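El colector de Gurkness 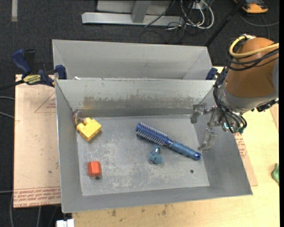
Dos cubetas de chapa gris sobre la mesa; en la primera, un cepillo de pelo azul.

Nazareno Martinelli había oído hablar del colector nuevo a tres alcaldes distintos, y los tres habían usado la palabra «definitivo». Por eso, cuando Hui-mei Yip desplegó el plano en el salón parroquial de Gurkness y dijo que el río no volvería a recibir una gota de aguas negras, él siguió pelando su mandarina.

–¿Ni cuando llueva? –preguntó.

–El túnel almacena el exceso de la tormenta – respondió ella – y luego lo bombea a la planta.

–¿Y cuando el túnel se llene?

La ingeniera buscó una lámina. Había láminas para todo: una con peces, otra con niños en la orilla, otra con una curva azul que bajaba con mucha elegancia hasta tocar el eje. Tadura, la empresa adjudicataria, no había reparado en gastos de imprenta.

–Está calculado para la lluvia de 50 años.

–Yo he visto dos de esas – dijo Nazareno – y en la segunda todavía no se me había secado el sótano de la primera.

Alguien se rió al fondo. Czesław Krawczyk, que llevaba la esclusa vieja y no se reía nunca, pidió que le dejaran ver los niveles del aliviadero. Los miró un buen rato con las gafas en la frente y devolvió el papel sin comentarios. Nazareno, que lo conocía, dejó de comer.

Salieron juntos. El río bajaba con ese color de té que los folletos llamaban «turbidez estacional».

–¿Qué has visto?

–La cota. Han puesto la boca de descarga 19 centímetros por debajo de la crecida de junio.

–¿Y eso es malo?

–Depende de la clapeta. Si cierra bien, no es nada. Si no cierra, el río entra en el túnel y estarán bombeando el río.

–¿Y cierra bien?

Krawczyk se encogió de hombros. Las clapetas, dijo, cierran bien el día que las inauguran.

La obra duró lo que duran las obras. En junio cayeron 138 milímetros entre la merienda y la madrugada, y a las siete Nazareno bajó al sótano con la linterna y el cubo, por costumbre. Pasó la mano por la pared. Estaba seca. Volvió a pasarla, más abajo, cerca del sumidero, y olió los dedos.

En la esclusa encontró a Krawczyk y a la ingeniera, ella con las botas embarradas y cara de no haber dormido.

–Ha aguantado – dijo Hui-mei Yip.

–Una vez – dijo Nazareno.

Ella no discutió. Miraba la boca del túnel, donde la clapeta temblaba un poco con la corriente, y Krawczyk le tendió el termo sin apartar los ojos de la escala.

–¿Sigue subiendo? – preguntó ella.

–Un dedo – contestó él.

Nazareno dejó el cubo en el suelo, le dio la vuelta y se sentó encima.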